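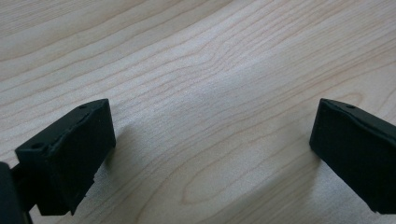

Handheld gripper, pre-session checklist with comments
Watby bench, Puvico manipulation study
Revision of 18 May 2018

Work down the list before the first demonstration of a session. Mark each line OK, FIX or STOP. A STOP means no recording, however well your morning is going.

1. Fingertips seated on their brackets
Result: OK
Comment: Wiggle each one. If it moves, tighten it. If it still moves, it was never the screw, and you should look at the bracket.

2. Fingertip surfaces and edges
Result: OK, with remarks
Comment: Small scuffs, plus a chipped notch in the top rim of the left tip. The notch is clear of the gripping face, so it stays in service. Please stop writing "like new" on this line. It has never been like new, including when it was new.

3. Screw holes clear
Result: OK
Comment: Look into them. Dust is fine, glue is a FIX.

4. Both fingertips in view of the camera when open
Result: OK
Comment: The method reads finger opening from the picture alone, so a tip that wanders out of view takes the width estimate with it. Part of the right tip runs past the edge at full opening. The Heydari tracker accepts this as long as the front face shows.

5. Nothing between the fingers at the start
Result: OK
Comment: Bare table only. The tracker takes its zero from this view. In March a session was zeroed on a sponge, and for the whole of that dataset the gripper believed in the sponge.

6. Table surface
Result: OK, under protest
Comment: Pale wood with strong grain, including a long oval loop that sits right between the fingertips in the start view. We expected the grain to help the camera pose estimate, and it does. The object detector also likes it and has proposed the loop as a graspable item. Do not cover it with tape. We tried tape, and the detector liked the tape more.

7. Lighting
Result: FIX, minor
Comment: Bright washed-out patch toward the middle of the table, soft shadows by both tips. Turn the lamp down one step and check again. Grain should be readable across the patch before you go on.

8. Focus
Result: OK
Comment: Set it on the table surface. The near parts of the fingertips will be soft — leave them that way.

9. Pinch points and loose clothing
Result: OK
Comment: It closes by hand, so you would be pinching yourself. People still manage it. Sleeves up, lanyards off.

10. Log file opened and named
Result: OK
Comment: "test_final_new" is a STOP.

Notes on the result so far

Of 403 demonstrations recorded on this bench, 352 passed the width check and went into training. Most of the rejected ones trace back to lines 5 and 7, which are also the two lines most often ticked without looking. The Cundier baseline used the same demonstrations with no start-view check and did worse at closing on thin objects. We would like to credit the method for the difference, but part of it may belong to the lamp.

Open items: 2
Spare left fingertip to be printed.
Line 6 to be repeated on a plain gray mat, once the mat order is approved.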